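Bernadette Poulain bought the toaster on a Thursday because the old one had started tripping the breaker. The store had two kinds left. She took the steel one, paid 40 dollars for it, and carried it home on the bus with the box on her knees.

Anatole Guérin was at the kitchen table when she came in. He had his coat on. He had been living in the back bedroom for 13 weeks and still wore his coat until noon.

"What was wrong with the other one?" he said.

"You know what was wrong with it."

"It made toast."

"It made toast and then it turned off the refrigerator."

She cut the tape with a paring knife and lifted the toaster out. There was a booklet in six languages and a bag of something to keep the damp away. She threw out the bag and put the booklet in the drawer with the others -- the one for the Hosoda radio, the one for the washing machine they no longer had. Anatole watched her do it.

"You should read that," he said.

"It's a toaster."

He got up and fetched the bread. It was the end of a loaf from Bralletti's, two days old. He sliced it the way he did everything, slowly and a little too thick, and the first slice wouldn't go in. He shaved one side of it with the knife and ate the shavings off the board. The second slice went in without any trouble. Bernadette pushed the lever down.

They stood and waited. The kitchen began to smell of hot metal, and then of bread. Outside, the 23 went by on its way to Nidby and the spoons rattled in the drainer.

"It's slow," Anatole said.

"It's been one minute."

"The other one was done in a minute."

She didn't answer him. She got out the butter and the blue plates, and she moved the newspaper off the chair so that she could sit down. When the lever came up, she was looking for the jam.

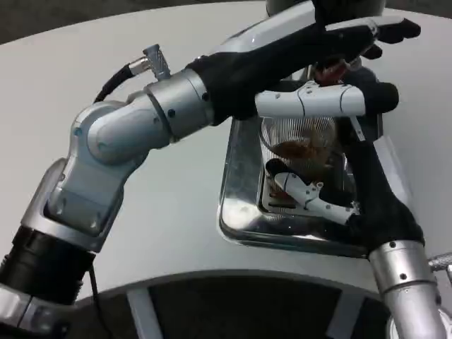
Leave it in a little longer and it would be just right, Anatole said, and he said it twice, the second time to the window.

"You like it pale," Bernadette said.

"I liked it pale in the other one."

She buttered hers and ate it standing. It was good toast. It was brown to the corners, and the old toaster had never managed the corners, but she decided not to bring that up. Anatole took his to the table and spread the jam on it with the back of a spoon.

"Your mother had one like this," he said after a while. "In the apartment in Skondon. You had to turn the bread by hand."

"I don't remember."

"You burned yourself on it. You were four or five. You cried for over 40 minutes and she put your hand in the milk."

Bernadette looked at her hand. There was nothing on it. She had small scars from other things, and she knew where each of those had come from.

"Which hand?" she said.

Anatole thought about it. He chewed and swallowed and wiped his mouth.

"I was holding the other one," he said. "So it must have been the left."

She sat down across from him. He had undone the top button of his coat. She pushed the bread board over to his side and handed him the knife.

"Cut two more," she said. "Thinner this time."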